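Ticket 555 - Folding bench, hoodies coming out uneven
Opened by: Dilani Talukder
Assigned to: Farzana Bandara
Status: open, waiting on second batch

Dilani, first entry

Hi Farzana, me again! I'm logging this properly because I've now moaned about it at you in the corridor twice and you did say to put it in writing. The hooded tops from the Pivik order are not folding to the size they should. T-shirts are fine, the joggers are fine, even the awful slippery gym shorts from Sikder went through without a grumble. It's just the hoodies. They come out fat at one end and skinny at the other, and when you stack 10 of them the pile leans over and then slides off the shelf (usually when I've got my back to it).

The fold is the normal one from the Nukix sheet: face down, sleeves in, hood down over the shoulders, hem up to meet it. I tried it with the hood folded in first and with the hood left till last. Last is a bit better, but still not good enough to get into the bags without a fight. The bags are the Skotov ones with the sticky flap, and once that flap has caught on fleece you may as well throw the bag away.

Farzana, reply

Thanks Dilani. Few things to try before I start ordering bigger bags. Are you laying them out full length before you fold, or starting from a heap? Is the whole top on the table, hem included? And are the tags inside or outside when you bag up? Pivik want the tag showing but they didn't say where.

Dilani, second entry

Right, I went back this morning with your list and a cup of tea. Starting from a heap, yes, guilty. They come out of the box in a lump and I'd been sort of tugging them into shape as I went. So I did 4 the old way and 4 laid out flat and smoothed first, and the smoothed ones were miles better across the shoulders. The hood was still a nuisance, mind you. 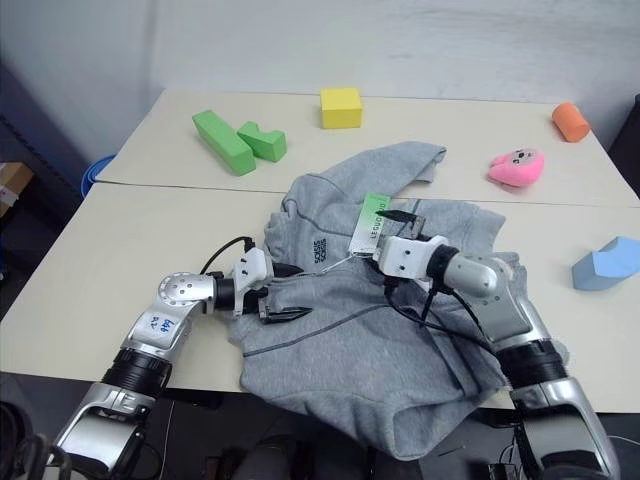
Fleece is the real trouble, I think, more than the fold. It grips itself, so if there's a crease underneath when you start, it stays there and you fold the crease in with everything else. The table depth isn't helping either. With the hood bunched up towards the back like that and the bottom of the sweatshirt hanging over the front edge, the weight of the hem is always pulling on whatever you've just straightened. I'd been putting them down any old how and then wondering why the bottom half wouldn't stay put! Turning the top so it lies sideways along the table fixed that straight away, and then I walk round to the end to bring the hem up. It feels daft for the first few and then you stop noticing.

Tags next. They've been ending up folded inside, and you get a hard little corner poking out through the bag. I've started laying the tag flat on the chest after the last fold, string tucked under, so it shows through the front. I'm assuming that's what Pivik meant by showing but could you check with them? I don't want to do the whole lot and then unpick it.

Farzana, reply

Sideways is a good shout, I'll add it to the sheet. I've emailed Pivik about the tag. Can you also try the hood flat with the drawcords pushed inside, on any that have cords? Give me a rough idea of how the pile stands up afterwards.

Dilani, third entry

Done the cords. It does help, although a couple of the cords had knots in the ends and the knots make their own lump, so those want pushing down towards the neck. Pile of 10 stayed on the shelf all through lunch and was still there when I came back. There's a slight lean to the left, which might be the shelf.

Bags: the smoothed ones go in if you fold the flap back on itself first and slide the hoodie in bottom end first. I timed one at 90 seconds from heap to sealed, and that's with me stopping to pick fluff off the flap. The last couple were quicker.

Still to do:
Second batch, larger sizes, not opened yet
Answer from Pivik on the tag
New line on the Nukix sheet about laying hoodies sideways
More Skotov bags, I've spoiled a few

Please leave this open till I've done the larges. I've a feeling they'll want the bigger bag whatever I do with the hood.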